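3.2 Estimating the covariance matrix from few samples

The sample covariance matrix breaks down when the number of variables p is close to or larger than the number of samples n. Its small eigenvalues are pushed toward zero, its large ones are pushed up, and once p exceeds n it can no longer be inverted. Any later step that needs the inverse, such as a linear classifier or a partial correlation map, then fails or returns noise.

We compare two ways of fixing this. The first is linear shrinkage, where the sample covariance is mixed with a scaled identity matrix and the mixing weight is chosen by cross-validation. The second, which we call Stestar, first groups the variables into blocks and then applies a separate weight inside each block. Entries between blocks are shrunk with one shared weight. When there is only one block, Stestar reduces to the first method.

Both methods were run on the Vekden recordings, which hold 62 samples of 1324 variables each. Every variable was centered and scaled to unit variance using the training samples only. The number of blocks was set to nine for all runs. We did not tune this value on the test samples.

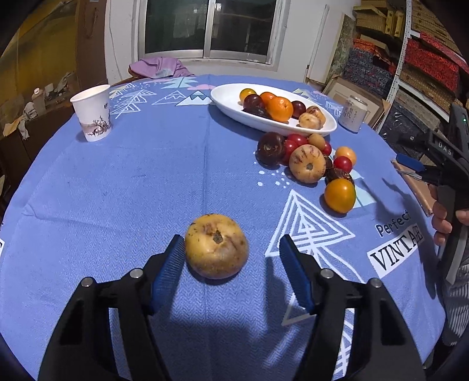
Vol. 9, Issue 2, p. 62

Figure 2. A single yellow fruit between the open fingers of a hand-held gripper, over a patterned blue tablecloth.

The block weights are found one at a time. For each block we hold the other weights fixed and minimize the held-out negative log-likelihood over a grid between zero and one. The blocks are visited in order of size, largest first, and the pass is repeated until no weight changes. Starting all weights at one half or at one led to the same final values on the Vekden data. We have no proof that this holds in general, since the objective is not convex in all the weights together.

A matrix built from blocks with different weights is not always positive definite. After each pass we check the smallest eigenvalue. If it falls below a fixed threshold, the shared weight is moved one grid step toward the identity and the check is repeated. With the shared weight fully at the identity, the entries between blocks are zero and the matrix is positive definite as long as every block is.

The grouping step uses average-linkage clustering on the absolute correlations. We also tried the groups supplied with the Mugo toolbox, which are based on anatomy and do not depend on the samples. The resulting weights differed mostly in the smaller blocks. Results for both groupings, and for the Nokier simulations where the true covariance is known, are given in Section 4.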